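About Fallalell

Fallalell is a small game studio in Dremomthorpe. We make strategy and trading games for PC, and we run them ourselves after release, including the servers, the forums and the support desk.

The studio was started by Ea Ladefoged and Erasto Ondieki, who met while writing mods for other people's space games. Our first release was Dronus, a turn-based game where you run a freight company across 30 star systems. It is still on sale and still gets a patch every April.

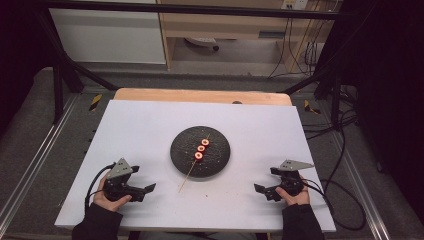
Our second game, Mwaipopo, is an online game of river ports and shipping. A server holds up to 565 players and a season lasts 10 weeks. When a season ends the map is redrawn, but players keep their ships and their company name. There are no paid boosts - you buy the game once and that covers every season.

Joyce Mrema leads design. Pantelis Manolakis looks after the servers and the map tools. Pallavi Bhardwaj handles support and moderation, and she reads the bug forum every morning before 10.

We do not have a publisher. Mod tools for both games are free and come with the install. If you have made a mod and want it listed on our site, send it to the support desk with a short readme.

Visitors are welcome by appointment. We are in Suite 802, and the buzzer is marked Fallalell.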